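Budget for the Basket, Then for the Robot

Filed under: Equipment, Planning

Most equipment budgets for service robots start with the arm. The arm has a quotation, the quotation has a number on it, and everything else on the sheet is entered as a percentage of that number. I have reviewed enough of these sheets for small operators to think the method is wrong, and the error always falls on the same side. The arm comes in on price. The room, the cables, the test objects and the hours do not.

My argument is narrow. An operator planning to use a robot for household work (guest rooms, care homes, rental flats) should write the budget from the task outward, and should buy nothing with a motor in it until the task has been written down at the level of single objects.

Take tidying a bed. On a planning sheet it is one line: "clear items from bed, place in container." At the level of objects it is a list of decisions. Which container, how high is the rim, does it slide on the bedding when something touches it, where does it stand relative to the arm. A soft toy deforms under the fingers, so the width at which the gripper closes is a different figure from the width of the toy. A curved toy held in the middle hangs differently from a round one. Each of these is cheap to settle with an open basket and a bag of plush fruit, and expensive to settle after the gripper has been specified.

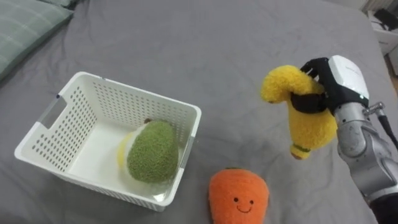
What the quotation leaves out

The last sheet I went through was for a site called Graltasitz, a block of short-stay apartments that wanted to trial bed clearing and, later, laundry pickup. The draft had 11 lines. Nine were hardware. One was installation, and one was marked "misc."

Under "misc." sat everything that would decide whether the trial produced a usable answer. Spare fingers for the gripper. Replacement bedding in the color used for tuning. A second set of test objects, identical to the first, because plush flattens with handling and a flattened toy is a different test. Cable management. Someone's time to reset the bed between runs.

The reset time is the item I would defend hardest. The planned run was short and the reset was short, but the resets came to 41 hours over the trial, and no rate had been set against them. When I put one in, it was the third largest line on the sheet. The supplier had made no mistake. Suppliers price what they ship.

Cables are the item people argue with me about. They see the word "mobile" in the brochure and strike out the line. During development a machine may well be tethered, and a tether needs a route, an anchor point and enough floor around it that people can pass. In a furnished bedroom this takes space away from the work. If the bed has to move away from a wall, the trial is no longer measuring the room the operator rents out. That should be written into the plan before the purchase, along with the amount of floor the operator is willing to give up.

The same goes for the furniture. A bare test bench is cheaper to rent and easier to light, and it gives answers that are good for a bare test bench. I recommend a real bedroom with its nightstand, its wardrobe and its shelves left in, even at a higher cost per day. Clearances that look generous on a floor plan get tight once a full upper body is standing at the side of a mattress and reaching across it.

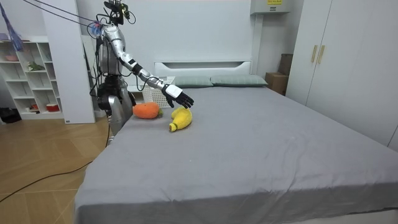

Gethin, commenting on an earlier version of this essay, disagreed: a furnished room adds so many variables at once that a failed pick can't be traced to anything, and a small operator is better off paying for a bench first and the room second. The comment went on to say that two cheap phases are easier to get approved than one expensive one.

I accept the second point. Approval is a real constraint, and a plan that never gets signed measures nothing. On the first point I would answer that the variables are going to arrive anyway. An operator with money for one phase should spend it where the work will be done. An operator with money for two can do as Gethin suggests, provided the second phase is funded at the start and can't be trimmed when the first one goes well.

Buying in the right order

The order I now use has four stages -- and the first two cost very little.

First, write the task sheet. List every object, its starting place, its end place and what counts as done. "In the basket" needs a definition. Fully below the rim is one standard, resting against the wall and partly above it is another, and they lead to different container depths.

Second, buy the passive items. For Graltasitz this came to 2,980 dollars, including bedding, containers, test objects in duplicate and a spare mattress cover. It could all be reused or resold, and it let the staff walk through the task by hand before any supplier visited.

Third, rent. Two suppliers quoted, Bodora and Kulon. Bodora was lower by the month and charged separately for fingers and for support calls. Kulon was higher and included both. On the original sheet Bodora won easily. Once the spares and the support calls were given their own lines, the gap closed to a level where lead time mattered more than price.

Fourth, and only after the rental period, decide on a purchase. I would want the release step measured separately from the grasp. Most demonstrations dwell on the grasp, and it draws most of the questions. The release takes place near a rim, next to objects already put down, with less room for the fingers to open. As the container fills, the room left over shrinks, so the last object in is a harder placement than the first. A trial that stops after one object has left that part out.
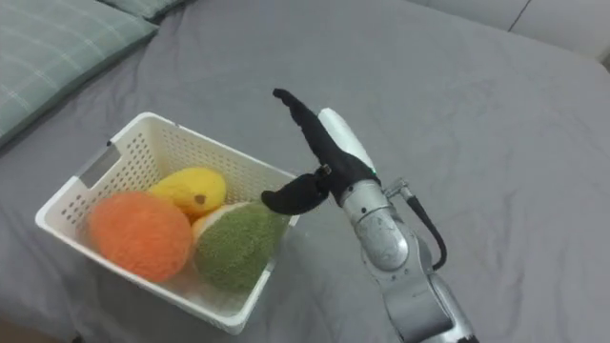 Container size is therefore a budget question. A larger basket costs a few dollars more and may spare the operator a narrower gripper or a slower release. It also takes more of the bed and may push the far objects beyond comfortable reach. I can't give a general rule for where that trade settles. It can be found in an afternoon with three baskets of different sizes, and I have yet to see those three baskets on a first draft.

Graltasitz signed a nine-line sheet in September. Two of the hardware lines were merged, two were dropped, "misc." was split into its parts, and reset labor has a line to itself with a rate beside it.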